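Dadville footbridge survey: where we are at the end of October

Hi all. Second report on the grant, and a longer one than last time, so get a coffee first.

The short version is that we've now walked 159 bridges along the Virnar and its side creeks, which puts us a little ahead of the plan I sent you in the spring. Most are the small stone arches the old mill roads used, the kind you drive over without noticing until somebody makes you climb down the bank and look up. I've been doing a lot of climbing down banks! My boots are finished and I'm not claiming them.

The Cameck side was slow going. Two landowners wanted letters before they'd let us near the water (fair enough), and then the creek came up and we lost most of a week. We did get the double arch below the Cameck sawmill, and I'm really glad we waited for it. The downstream ring is older work than the upstream one, with narrower stones and a flatter curve, so somebody widened that bridge at some point and did a pretty careful job of hiding it. I'd love to find the county road book that goes with it.

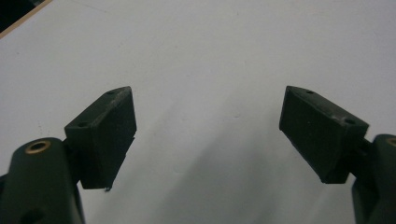
Gerrit Ngcobo read a draft of this and wrote back that I shouldn't be so quick about the widening, that a flood repair would leave the same kind of joint, and that the two rings should stay listed as undated until the mortar samples are back. Okay, so they're undated. I still think it's a widening.

Money: we've spent $1,810 of the travel line, nearly all of it gas and the rental van for the Lu valley. The lab work hasn't been billed yet. I'd like to move a bit from printing into travel if you're all right with that, and I can send the revised sheet whenever you want it.

Still to do: 45 bridges, most of them up the Lu, where the road closes once there's snow. I'm heading up there Thursday with the long ladder. The old names are coming along too. We have three separate Devil's Bridges so far and a Preacher's Leap, and every one of them has a different story depending on which bank you ask.

Draft maps are in the shared folder. The Cameck sheet has the wrong scale bar on it, please ignore that one for now.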